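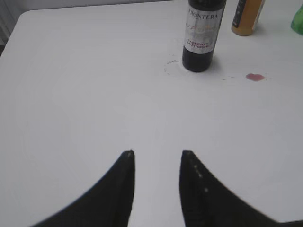
Asunto: Re: [vecinos-kuris] mesas para el mercadillo de marzo

Hola a todos, contesto rápido que salgo ya.

Lo de las mesas: Dijkstra nos las deja a 70 euros el lote, transporte incluido. Veerle ya tiene el sí por escrito. Son de las blancas, lisas, sin mantel quedan bien – menos lavar luego.

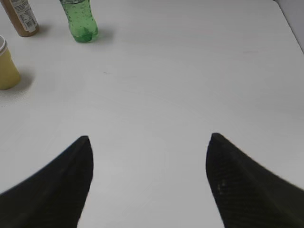
Tablero blanco, acabado mate.

El 10/29/25 Selma Nedeljković escribió:
> Ward, ¿al final cuántas mesas son? Tengo apuntados
> 24 puestos y tres en lista de espera. Y Roel pregunta
> si el seguro entra en los 2,590 o va aparte.
> Yo no pagaría nada hasta saberlo.

Selma: 24 mesas, una por puesto. Los tres de espera que traigan la suya, o caballetes, lo que tengan. El seguro va dentro de los 2,590, lo miré anoche en el presupuesto de Plodia, página 3.

Falta: permiso de la calle (Roel??), y alguien con furgoneta para la vuelta. Ailsa puede a la ida pero a la vuelta no.

Ah, y los de los libros quieren esquina otra vez. Por mi bien, pero entonces la ropa pasa al lado de la fuente y hay que avisarles anets de imprimir el plano.

Sigo mañana con lo del plano.

Ward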